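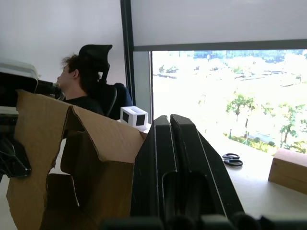

Stidari has been out since June and I still can't put it down. It's a delivery game, sort of. You play Yamila, junior courier in a hill town called Gaete, and you walk parcels up stairs. So many stairs. The town is half asleep when you arrive and nobody wants to talk to you, not until you've brought them something. Your first stop is a clerk in a black office chair, back turned, an opened cardboard box nearby with its flaps bent every which way. You wait. You wait some more. Then the chair swings round and the story gets going.

Burodbridge is a small studio – 2 people for most of it, Ulises Garrido on code and Olga Leiva on art and writing. They started with a racing game. Scrapped it. "The driving was bad and the walking between cars was good," Garrido says. "So, walking."

Leiva wrote 1,298 lines of dialogue and kept 716. You can feel the cutting. People in Gaete say one odd thing and shut the door. The baker's favourite colour took me three evenings to find out and I was weirdly proud.

Controls are simple. One stick, one button, a satchel that gets heavy. Carry too much and Yamila leans, then stumbles, then there goes somebody's teapot. No fail screen, you just have to knock and own up to it. Some of the best writing is in those apologies.

Not all of it works. The map is a mess, teh fast travel comes far too late, and the harbour chapter drags. I got stuck behind a goat for twenty minutes. Patch coming, says Garrido, goat included.

The music though. Violeta Rivadeneira recorded most of it on an old upright piano, pedals creaking, and it drops out completly when you reach the top of the hill. Just wind. I sat there until well past 2 a.m.

Next up is a winter chapter, Kovness, new island, new courier. Leiva won't say who. More stairs, she says.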